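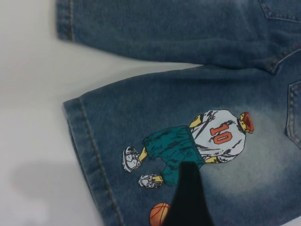
Tredska Grave Marker Records

README for the transcription tables, release 4

Contents

This package holds transcribed records of metal and stone grave markers issued by lodges, fire companies, trade unions and burial clubs. The records cover the kind of marker that is set into the ground beside a headstone, usually on a rod or a short post. Headstones themselves are recorded only where the text on them is needed to date the marker.

There are 900 marker records in this release, taken from 110 burial grounds. Of these, 352 have a confirmed issuing body. The remainder carry a provisional attribution or none.

Files

markers.csv: one row per marker
grounds.csv: one row per burial ground
bodies.csv: one row per issuing body
types.csv: the type list, with the short code used in markers.csv
notes.txt: free text notes keyed by marker_id
changes.txt: changes by release

All files are UTF-8 with Unix line endings. Fields are separated by commas. Fields that contain a comma are quoted. There is no quoting otherwise. Empty means not recorded. A single hyphen means looked for and not present. These two are different and should not be merged on import. Several spreadsheet programs will turn a lone hyphen into an error or a blank, so import the columns as text.

Fields in markers.csv

marker_id: permanent, never reused. Withdrawn ids stay in changes.txt.
ground_id: links to grounds.csv.
section: as used by the burial ground. Not normalized. Some grounds use letters, some use names, and a few have changed from one system to the other. The older form is in notes.txt where known.
type_code: links to types.csv.
body_id: links to bodies.csv. Empty if no attribution has been made.
body_status: confirmed, provisional or none. See Attribution.
material: bronze, brass, iron, aluminum, zinc, stone, other. Entered by eye and by magnet. No marker was scratched or filed to test it.
shape: outline of the face only. The rod is ignored.
height_mm: height of the face. Empty if the face is broken or sunk.
legend: lettering as it appears, upper and lower case kept, line breaks shown by a slash. Letters that cannot be read are given as a question mark, one for each letter. A run of unknown length is given as two periods.
emblem: short description from a closed word list. The list is at the end of types.csv.
maker: foundry name or mark, if one is cast or stamped on the back.
fixing: rod, post, bolt, cement, loose.
in_place: yes, no, doubtful. See Moved markers.
first_death, last_death: years from the nearest headstone, not from the marker.
survey_month: month of the visit, without the year. The year is in grounds.csv.

Attribution

A body_status of confirmed requires one of the following: the full name of the body in the legend; a matching drawing or cut in a supply catalog that names the body; or a minute book entry that describes the marker and names the supplier. Initials alone are not enough. Three separate bodies in this area used the same four initials between 1880 and 1925, and two of them bought from the same foundry.

Provisional is used where the emblem and outline match a confirmed type but the legend is missing or differs. It is also used where a local source names the body without describing the marker.

Earlier releases had a fourth value, probable. It was dropped in release 3 and all rows that carried it were reviewed again. Most became provisional.

The Krawczyk type

Type code K1 is a round face with a raised border, a clasped-hands emblem and no legend. It is named for the Krawczyk foundry, whose mark is on the back of 20 of the recorded pieces. The foundry supplied the blank face to any buyer and added lettering at extra cost. Many burial clubs took it plain. A K1 marker is therefore evidence of membership in some body, and nothing further can be read from it. Do not assign K1 markers to a body on the basis of neighboring graves.

K2 is the same casting with a two-line legend on the border. K3 is smaller and has a square lug at the base in place of the socket. K3 has no foundry mark on any piece seen so far. It may be a copy by another shop.

Moved markers

Markers move. Mowing crews pull them and put them back on the wrong grave, or lean them against the nearest fence. Where a marker was found with no clear link to a grave, in_place is no and first_death and last_death are left empty. Where the rod was upright but the ground around it had been disturbed, in_place is doubtful.

At Brilia East, the whole of section C was cleared and reset at some time before the survey. All rows from that section are doubtful regardless of how the marker looked. The section should be left out of any work on dating.

At Cluder, loose markers are kept in a shed by the gate. These are recorded with section given as SHED. They were not necessarily all found at Cluder. The sexton's book for the period does not say.

Method

Each ground was walked in rows, by two people where possible. Lettering was read on site, then read a second time from a rubbing or under a raking light. Where the two readings differ, the site reading is in the legend field and the second reading is in notes.txt. Rubbings were made on stable metal faces only. Painted faces were not touched.

Paint is recorded in notes.txt and not in a field of its own. Many markers have been repainted, some more than once, and the present colors are poor evidence for the originals. Release 1 had a color field. It was removed.

Known problems

height_mm in release 1 was measured to the top of the rod socket for some grounds. Corrected in release 2 except for Cluder, where the pieces have not been measured again. Treat Cluder heights as too large.

Section names at Brilia West contain trailing spaces in grounds.csv and do not in markers.csv. Trim before joining.

The emblem word list has both "anchor" and "anchor, fouled". Rows entered before the second term was added have not been checked.

Zinc and aluminum were confused in early visits. Any zinc entry with a survey_month of May should be treated with care.

Two burial grounds have the same name and lie in adjoining townships. Use ground_id and not the name.

Coverage

The survey covers the Tredska valley and the three townships north of it. Private family plots were visited only with permission, and those that refused are not listed. Grounds with no markers are in grounds.csv with a marker count of zero. Absence from grounds.csv means not visited.

Military markers and flagholders supplied by counties are out of scope and were passed over, except where one shares a rod with a marker of the kind collected.

Use

The tables may be copied and reused with the release number stated. Exact positions within a ground are withheld for bronze pieces on account of theft. Corrections should quote the marker_id and say whether the marker was seen in person. Corrections from photographs are accepted for the legend and emblem fields only.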